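Bottle table is back, and the drinks cupboard is getting a sort-out

April 19, 2026

A quick bit of news from the Marnon Road kitchen, because I know plenty of you only look at this page to find out when the bottle table is on again. It's on again! We open at ten on Saturday morning in the back room, same door as before, and I'll be there from half nine if anyone fancies helping me carry.

For those who missed it in January, the idea is very simple. You bring the unopened bottles that have been sitting at the back of your cupboard (squash, cola, cordial, soy sauce, vinegar, whatever you bought for a party and never got to) and you take home something you'll use. Last time we had 136 bottles through the door, and when I added in the jars and cartons it came to 177, which pleased me no end. I had guessed we'd get a couple of dozen and a lot of old mint sauce.

This time Jinlong Li is running the table with me, and he has talked me into doing it properly. We're having three areas: drinks, cooking and "not sure". Planard, the hardware shop on the corner, have lent us shelving, and the Ventura café is sending over a tray of flapjacks, so do come hungry.

One small request, and I'm as guilty as anyone. Please look at the date before you set off! I spent an evening going through my own cupboard with my reading glasses on and found that the printing can be anywhere: on the shoulder, under the label, or round the band below the cap, where the numbers are tiny and run off round the curve.

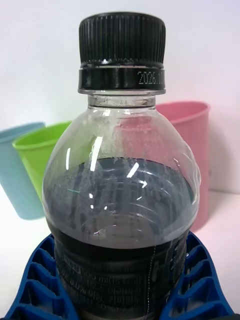
If you can't make the date out, bring the bottle anyway and put it in "not sure". Jinlong has better eyes than me and a decent torch. Anything already opened has to stay at home, I'm afraid, even if there's only a glassful gone. Glass is fine, but wrap it in a tea towel or some newspaper for the walk over.

Parking is at the Cleven Street end, and there's a ramp by the side door if you're bringing a trolley. We finish at one. Whatever is left goes on the shelf in the hall for people to help themselves during the week, so pop in if you can't get to us on the morning.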